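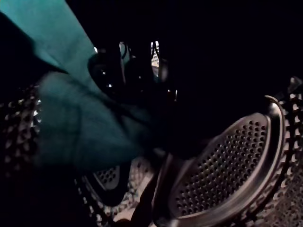 Clollano Operator Guide, Section 4: Setting Up the Laundry Task
2018-06-08, by Maricel Belmonte
Reading time: 7 minutes

This section assumes you have finished Section 3 and that both arms answer when spoken to. If one of them doesn't, go back. Nothing in the planner will improve an arm that isn't listening.

4.1 Load the task

1. Start Clollano and open the task browser. Pick "washer_unload" from the list. There is also a "washer_unload_final" and a "washer_unload_final2". Leave those where they are. Khải Khổng is sentimental about them.
2. Check that the Hudik perception module shows green for the head camera and for both wrist cameras. Yellow means the stream is running but the timestamps are off. Restart Hudik and wait.
3. Set the planner to Morin. The older planner still appears in the menu and still works, in the sense that a map from 1911 still works.
4. Enter the appliance profile. For a front loader you need the hinge side, the door radius and the height of the lower lip of the drum opening. Measure them yourself. The brochure measures a nicer machine.

Note: The hinge side is given from the robot's point of view, facing the appliance. Get it backward and Morin will plan a beautiful path straight through the door.

4.2 Register the door and the drum

5. Open the door all the way by hand and press "Register door". Hudik fits a circle to the outer ring of the door and a second one to the drum opening.
6. Look at the overlay before you accept it. Door glass is a mirror with ambitions, and the fit will now and then settle on a reflection. If the circle floats off the ring, press "Refit". If it floats again, dim the ceiling lights.
7. Drive both arms to the pre-grasp pose using the slow profile.
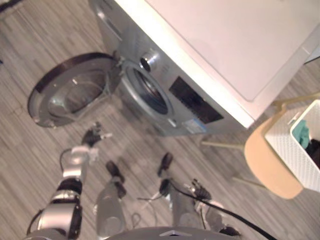
Figure 4-2. Head camera view with the washer door open, one gripper by the door and the other near the lower front of the machine.

8. Compare your own head view with Figure 4-2. You want the drum opening, the door and both grippers in view together. If a gripper is missing, tilt the head and register again from step 5.
9. Draw the keep-out box around any furniture beside the machine. Stools count. Baskets sitting on stools count as well, and Morin has no opinion about either until you give it one.

CAUTION: Cables are not part of the collision model. The planner believes the arms are perfectly bare. Run the full sweep once at low speed with your hand on the stop button, and watch the cables instead of the screen.

4.3 Tune the cloth grasp

10. Open the grasp panel and set "Close threshold" to 49. Thin fabric may want less. Go down in small steps, and write down what you did, in a place you will be able to find in September.
11. Set "Grasp timeout" to 3000 ms. A shorter value makes the fingers give up on folded cloth before they have closed on it.
12. Turn on "Mask perforated metal". Rows of small holes produce a great many confident edges, and without the mask Hudik prefers them to a soft, dark fold of fabric. It is an edge detector at heart.
13. Run 15 dry grasps with the arms clear of the drum. Read the log. "SLIP" and "EMPTY" are different complaints: the first is about the threshold, the second is about the pose.

Note: Wrist exposure is locked when the task starts. If half of the wrist view goes black as the gripper gets close, unlock exposure under Hudik > Wrist > Advanced, then lock it again at working distance.

4.4 Save

14. Save the profile under the name of the appliance and the room. Do not use the word "final".

Continue to Section 5, Recovering From a Dropped Item.

Comments (4)

Quang Kim
Step 9 should be in bold. Ask me about the stool.

Nghĩa Từ
Is the threshold the same on the Hokholm grippers? 49 crushes everything on mine, and the panel won't take a value with a decimal point.

Maricel Belmonte
Nghĩa, Hokholm uses a different scale. Start at 15 and work up. The decimal thing is a bug in the panel, so type it into the config file for now.

Cường Trịnh
Refit went wrong for me until I wiped the door glass. Might be worth adding to step 6.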